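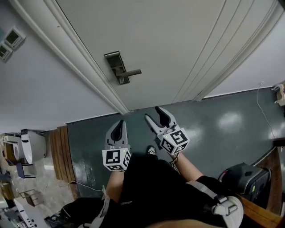 I've been selling travel bits and pieces from my spare room in Clikham for years now, and the thing I get asked about more than anything else is the Orkora door wedge and strap set, so it's high time it had a proper page of its own. If you stay in small hotels, guesthouses and rented rooms as much as I do, you'll have met every sort of door going. My favourite sort is the plain white one with a metal lever handle sticking out sideways from its plate, on a smooth, shiny floor, as the strap has something decent to hook over. Round knobs are another matter and I'll come to those!

I first got my hands on the set on a walking holiday at Conero, on the Adriatic side of Italy. We'd booked a tiny place up a lane behind the church (five rooms, breakfast on a terrace, a very bossy cat) and our bedroom door wouldn't stay shut. Every time the wind came up off the sea it drifted open, and at two in the morning I was propping it with my walking boots. The man across the landing, Isamu Kikuchi, took pity on me and lent me his. I slept like a log, bought him a glass of wine the next evening and wrote down the name of the thing on the back of a bus ticket.

So, what do you get? There's a rubber wedge with a ribbed underside, an adjustable webbing strap with a padded loop at one end, and a drawstring pouch that holds the lot. The pouch is about 7 inches long when it's full, and mine lives in the side pocket of my rucksack next to the plug adaptor. You can have it in grey or mustard. I like the mustard, mainly as I've left two grey ones behind in dark rooms and never seen them again.

Using it is easy enough. For a door that opens towards you, push the wedge under the edge on the handle side and give it a nudge with your foot. If you want the door held open instead (handy when you're dragging cases in and out, or when the room's been shut up all winter and smells of it), put the padded loop over the lever and run the other end round something solid, like a bed leg. Then pull the strap snug. It doesn't need to be tight as a drum, and I'd rather you didn't pull on some poor landlady's door handle with all your weight.

Now, shiny floors. Tiles, varnish, painted concrete, all those lovely easy-to-mop surfaces you find in hostels and seaside flats. The old wedge used to skate about on them and I had a few grumbles, quite rightly. The new one has a softer base, made for Orkora by a firm called Aoki, and it grips far better. Give the bottom a wipe with a damp cloth first and let it dry, because a bit of sand will undo all the good work. On thick carpet I still think it's only so-so, and you may need to turn it upside down.

A few things it won't do. It isn't a lock, please don't treat it as one, and always use whatever lock the room came with. Take it away from the door before you go to sleep if you're sharing with children or anybody who might need to get out in a hurry. It won't fit under a door with hardly any gap (if you can't slide a pencil under, forget it). And the strap loop slips straight off a round knob, I'm afraid. I've tried tying a knot in it and the results weren't pretty.

People ask whether it'll go through airport security. Mine has been in my hand luggage on every trip since Conero and I've never had it taken off me, though the pouch has been opened for a look once or twice.

Washing: the strap and pouch can go in a cool wash with your socks. Keep the wedge out of the machine and just rinse it under the tap. Don't leave it on a radiator or it'll go a funny shape.

ORDERING

Orkora door wedge and strap set, grey: item 3155
Orkora door wedge and strap set, mustard: item 3679
Pack of 4 wedges only, grey: please email me, I don't always have them in

I post from Clikham most mornings, and you can collect if you're local (ring the side bell, the front one's been broken since February). If it doesn't suit your doors, send it back clean and I'll refund you, less the postage. The new softer wedge has been in every set sent out from April 2018 onwards. If you've got an older one that slides, drop me a line with your order details and I'll pop a replacement in the post.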